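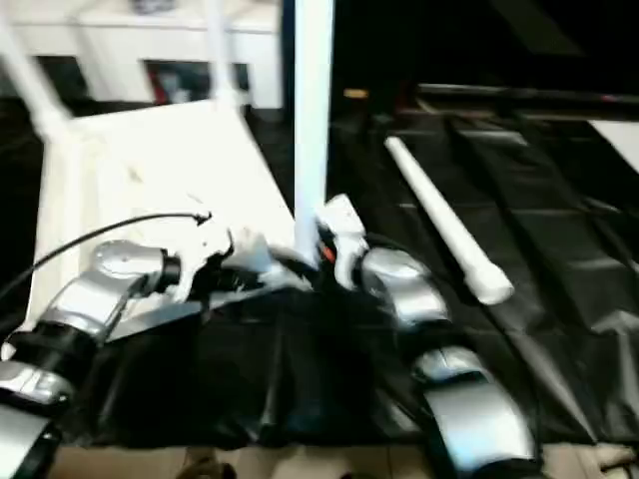
Automatisation de l'atelier : ce qui a changé aux postes

2020-04-27

La cellule à deux bras de l'atelier Tranesberg traite les chaises en plastique blanc depuis février. Avant, la reprise se faisait entièrement à la main : chaise couchée sur la table, contrôle des pieds, remontage, essuyage. Un opérateur restait penché tout le poste.

La chaise est toujours travaillée sur le dos, assise vers le haut, sur une bâche plastique noire. Kekeli Kwofie voulait remplacer la bâche par un tapis mat, à cause des reflets dans les plis. Demande en attente. Les deux pinces viennent se placer près du bord avant de l'assise, une de chaque côté.

Côté cadence, 48 chaises par poste, contre 100 en manuel. L'écart surprend les visiteurs. Le cycle reste lent sur les prises de pièces cylindriques, et chaque arrêt demande un réarmement. Sioned Prosser a relevé 638 arrêts sur le premier mois, en majorité des prises refusées.

L'effectif n'a pas bougé, les tâches si. Trois personnes sont passées de la reprise à la surveillance. Gholamreza Alipour, vingt ans de manuel, règle maintenant les trajectoires et tient le journal des défauts. Il se plaint moins du dos et davantage du bruit. La prime de cadence a été supprimée en même temps, et le sujet n'est pas clos.

Reste la question des traces sur les assises. Le nettoyage se fait encore au chiffon, en fin de ligne, par la même équipe. Prochain réglage : l'effort de serrage de la pince droite.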